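I was already puffing when Chun-yin Choi pointed up at Prasley and said we were on the easy bit. It was four in the morning, November, and my headtorch had gone the colour of weak tea.

"How far to the hut?" I asked.

"Murnance Hut? Two hours. Well, two hours for me."

I'd met him the night before over noodles (he had mine as well as his, which should have warned me) and by pudding I'd agreed to climb a mountain. I do this sort of thing. My sister says I need a minder!

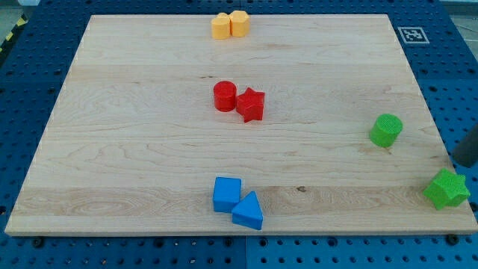 The path went to loose stones after the last trees, and for every step up I slid half of one back. Chun-yin whistled. I counted to 100, stopped, breathed, and counted to 100 again – once I got to 101 and felt like a champion.

Then the cloud dropped away and there was the crater, with a thin string of steam coming off the far wall. I sat down on my rucksack and squashed the sandwiches flat.

"Worth it?" he said.

"Ask me at the bottom."

He gave me the better half of a sandwich and started telling me about Bolteo, which was higher.

Recent stories
The Ferry to Yen
68 Steps
My Uncle's Compass
Rain at Murnance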